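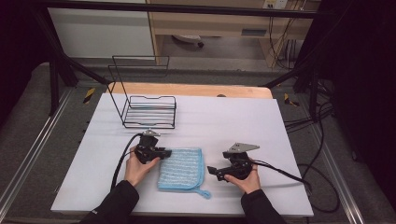 I've been meaning to write up our house rules for towel folding since February, and Vesela Karagiannis finally shamed me into it by asking for "the document" as if there were one. So, Vesela, this is the document!

Rule one is cables. Before you pick up the grippers, look at where both cords go and give yourself enough slack to reach the far side of the board. I once did 15 folds with a cord tugging at my wrist, and every single one of them had a funny little hitch at the end. We threw them all out.

Rule two, start the same way every time. Jaws open, facing in toward each other, a short pause, and then go. Krum Vidmar wanted us to skip the pause (he's a fast man in general) and I do see his point, but when you're going through 161 recordings later it's so much easier to find the beginning of each one.

Rule three is the one I get letters about — sleeves down to the wrist, both arms, even when the heater's on. I know. I'm warm too.

Rule four, if you drop the towel, keep going. Pick it up with the grippers, finish the fold, and write "drop" in the notes. Please don't sneak a finger in to help! Slavica Kovačević and I still disagree on whether a drop should count toward the day's total, and I expect we'll be at it again over lunch.

Stop after six in a row and stretch your hands. Boris, I mean you.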